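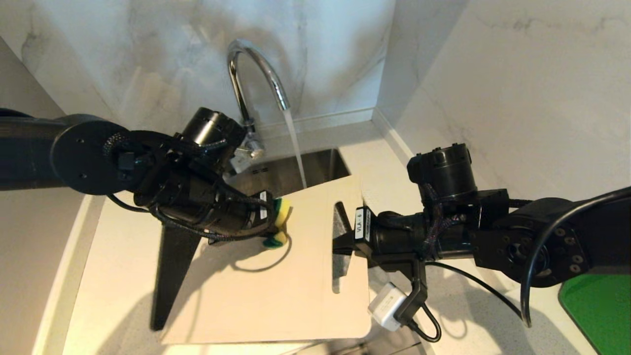 How Do You Teach a Robot to Do the Dishes?

Same way a grown-up teaches you, except the robot doesn't sigh. A person moves the controls, and the two arms copy each move. One gripper holds the sponge. The other hangs on to the cutting board. Meanwhile, a computer writes down where every joint went. That's called a demonstration, and driving a robot this way is called teleoperation, a long word for "puppet with a plug."

One demonstration teaches a robot very little. The team at Ollari records 300 of them for a single chore. By number 159, the person driving knows that cutting board better than some of their cousins.

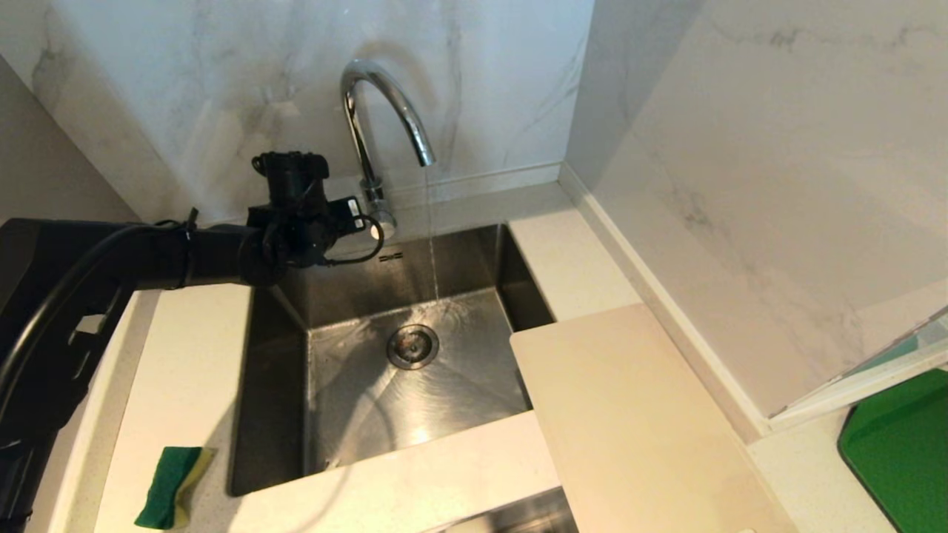

Sponge down, water on, gripper by the faucet.

Why so many? Boards get put down crooked. Sponges end up in odd spots. If the robot only ever saw one neat setup, a board turned a little sideways would be big news. So the drivers change things on purpose, and they keep some clumsy tries that they managed to fix.
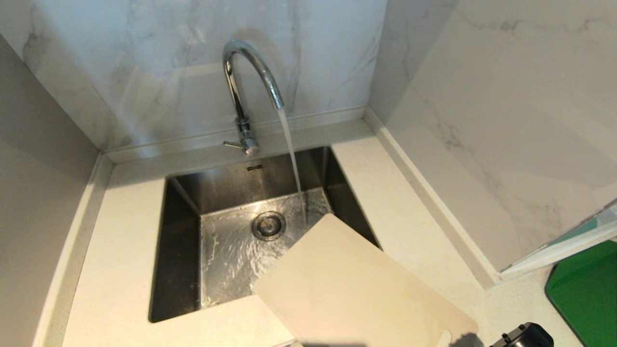
Bakalis wrote in to ask whether the robot could just watch a video, because that is how Bakalis learned to juggle. Videos can help! But a video doesn't say how far each joint should bend, or when to squeeze.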